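Table sorters wanted – short shifts, no experience needed
Collside Sorting Room, Volldale
Posted in: Part-time, Casual

Hi! I run the sorting room at Collside and I'm looking for a few people who like putting small things where they belong. If you're the one in your house who straightens out the junk drawer, please keep reading.
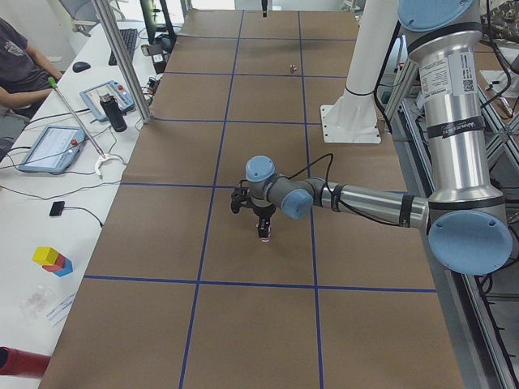
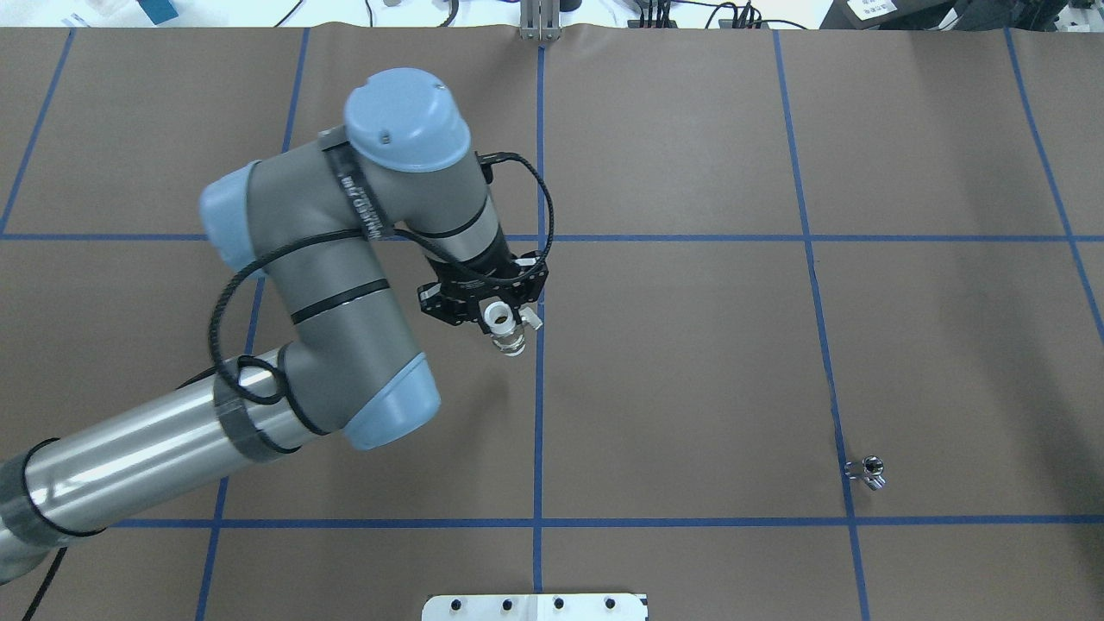
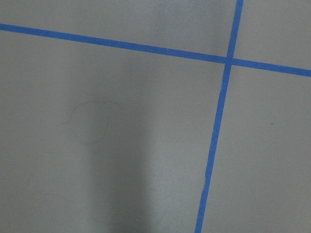 Photos: Collside, Volldale

All our work happens on a grid marked out in blue tape. You pick up one small item, find its cell and set it down inside the lines, then go back for the next one. We have 800 items to get through by the end of May, mostly little household bits, and they go out to our Fekadwood store once they're sorted.

What you'd be doing:
Placing items by the day's list
Swapping out creased paper and laying new tape (I'll show you how – my own lines still come out wobbly)
Packing up finished cells at the end of a shift

Shifts start at 11 in the morning and run four hours. You'll be on your feet for a lot of it, but there are stools and we stop for coffee. Pay is $205 for two shifts, plus a $500 bonus if you stay with us through the whole batch.

You need to be 18 or over and okay with doing the same thing many times in a row. Good eyesight helps, glasses are fine!

To apply, send me a few lines about yourself through the form on this page, or leave a note at the Abbasi building front desk marked "Sorting Room." Tell me which mornings you can't do. I answer everyone, usually by the next evening.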